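Date: 9/2/19
From: Oleksandra Hutsuliak
To: Balaskas Facilities and Furnishings List
Subject: Re: Surface finish, pale oak panels and crate

Dear colleagues,

This message concerns the Diltard order and should be read with Mr. Arabzadeh's questions, quoted at the end of this message.

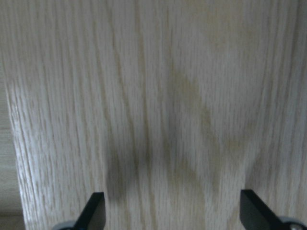
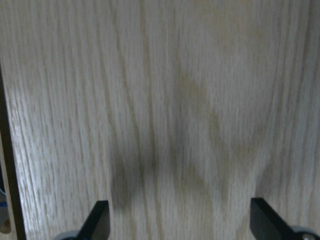
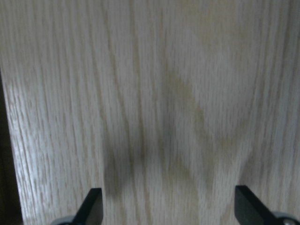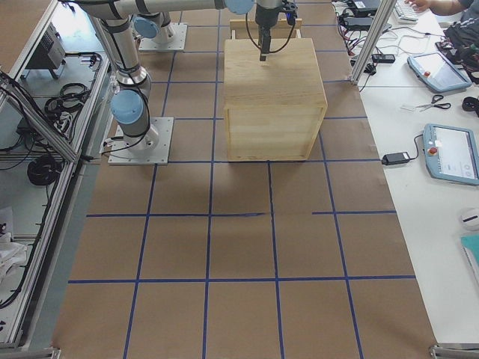 Last view: the crate on the gridded floor. First three: pale wood grain at close range.

The arched figure in the grain is clearest in the first two views. The office regards such figure as natural variation and will not treat it as grounds for return. The darker patches in the close views are soft-edged, and the grain can be followed through them. They should not be entered as stains on the strength of these views.

Members who wish to comment on tone should do so by reply to the list. Comments on the crate should go to Ms. Bhutto, who is revising the packing instructions for October.

Oleksandra Hutsuliak
Furnishings Office, Balaskas

Sepehr Arabzadeh wrote:
> The Diltard order stands at 248 panels. Before we
> confirm, may the list see the grain up close?
> I would also like to know whether arched figure is
> acceptable under section 3 of the finish guide, and
> whether the pine crate remains our standard.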